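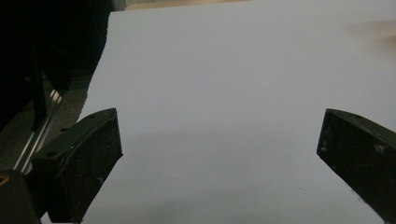 4 min read

Robot Software Should Be Allowed to Say "I See Nothing"

June 28, 2022

Most of the arguments I hear about robot perception are about hard objects. Glass, wire, shiny bags, black things on black tables. Teams collect them, benchmark on them and put them on slides. I think the field spends too little time on a much duller case, where the fingers are open over a plain surface and there is nothing between them to pick up.

I maintain the grasp planning code at Starkatine, and last November we went through our failure logs by hand. We had 978 failed runs to sort. I expected bad grasps on hard objects to be the biggest group. They came second. The biggest group was runs where the planner had proposed a grasp on something that did not exist. It had found a soft shadow, a scuff or a faint stain on the work surface, scored it, ranked it first and sent the arm down.

The planner was doing what we had asked. Our interface took an image and returned a grasp. The return type had no room for an empty answer. If every candidate scored badly, the code sorted the bad candidates and handed back the least bad one. Further down the line, the motion code had no idea that the score was poor, because we had dropped the score two modules earlier to keep the message small.

I don't think we were unusual. I have since read through the source of several open planners, and many of them work the same way. Somewhere there is a line that takes the highest value in a list and throws the rest away. The list might be full of noise. It makes no difference to that line.

The usual reply is that a better model fixes this. Train on more data and the false detections go down. They do go down. We tried it, with Flestero, our labeling tool, and got through a lot of images. But the model had been trained almost entirely on pictures that contained something to grasp. Frames with a bare surface had been filtered out early on as a waste of storage. So the network had learned that there is always an answer somewhere in the picture, and adding more pictures of the same kind taught it the same thing again. 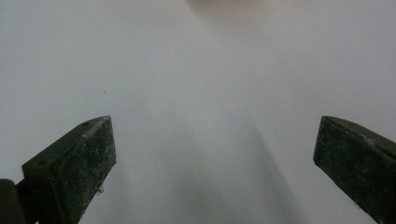 What helped was putting the bare frames back. We added 700 of them to the training set, with no grasp label at all. We picked them for variety in lighting and shadow, which on a white surface is most of the variety there is. The shadow of the tool itself matters a great deal. It moves when the arm moves, it gets darker as the fingers come down, and it sits right in the middle of the area where the planner most wants to find something. A person ignores it without thinking. A network has to be shown.

Marks on the fingers matter too. A used finger picks up scuffs and pale dust, and a segmentation model trained on clean renderings from a CAD file will sometimes cut the finger into pieces and call one of them an object. We used to mask the fingers out with a fixed template. That works until a finger is changed or the camera mount shifts a little, and then the edge of the finger shows past the edge of the mask. I would now keep the fingers in view and let the model learn them, wear included.

The second change was in the interface, and it was the harder one to get accepted. The planner now returns either a grasp with its score or an explicit empty result. Every caller has to handle both. This broke 113 call sites in our code, and several people asked whether it was worth the trouble. Some of those call sites turned out to have been quietly retrying up to 5 times on every failure, which covered up the problem and added wear to the hardware. I count finding those as part of the benefit.

There is a cost. A planner that is allowed to say no will sometimes say it when an object is there. Thin, flat, pale items on a pale surface are the worst. Our miss rate on those went up, and it has not come all the way back down. In a demo a missed object looks worse than a strange grasp, since the robot just waits. I would still take the wait. A robot that stops and reports that it sees nothing can be helped by a person or by a second camera angle. One that presses its fingertips into the table has to be checked for damage first.

Tilahun, our simulator, still cannot produce an empty scene without a workaround. The scene generator needs at least one object or it refuses to load, so we place one far below the floor. It is on the list to fix before the next release. Until then, anyone using the current version should keep the hidden object out of the ground truth file, or the evaluation script will count every correct empty result as a miss.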